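Remand (veterans' benefits appeals)

In United States veterans' law, a remand is an order returning a claim to an earlier decision maker for further work. It leaves the claim open, neither granted nor denied. Remands are issued by the Board of Veterans' Appeals to a regional office, and by the reviewing court to the Board.

Grounds

A remand usually follows a gap in the record or a fault in the way it was handled. Common grounds include an exam that did not address the question asked, federal records that were never requested, and a decision that gave no adequate reasons for rejecting favorable evidence. A medical opinion that relies on an inaccurate history may also be returned for correction.
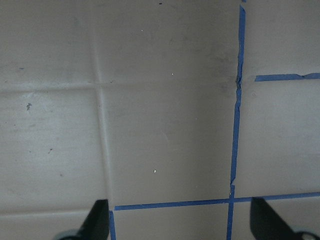

Who carries out the work after the Board remands a claim?

The regional office or another office of the agency does, following the instructions written in the remand order. It then issues a new decision on the claim.

Compliance

A claimant is entitled to substantial compliance with the terms of a remand order. Exact compliance is not required. If an order calls for an opinion on two theories of service connection and the examiner discusses one, the claim may be remanded again. Repeated remands are a frequent source of delay in older appeals.

Joint motions

At the court, many cases end before briefing is complete. The parties may file a joint motion for partial remand, which names the errors they agree on – commonly a failure to discuss evidence or to explain a finding. Issues outside the motion may be dismissed or left undisturbed, depending on its wording.

Commentary

The practitioner Noboru Ebihara groups remands by the step at which the error arose, while Chiharu Nishimura prefers a grouping by the kind of evidence missing. The Trurnow outline, last revised 28/03/2026, uses both schemes in its 35 entries.
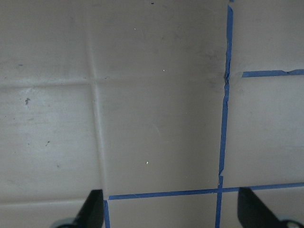 Surface marked with blue painter's tape.

See also: duty to assist; supplemental claim; higher-level review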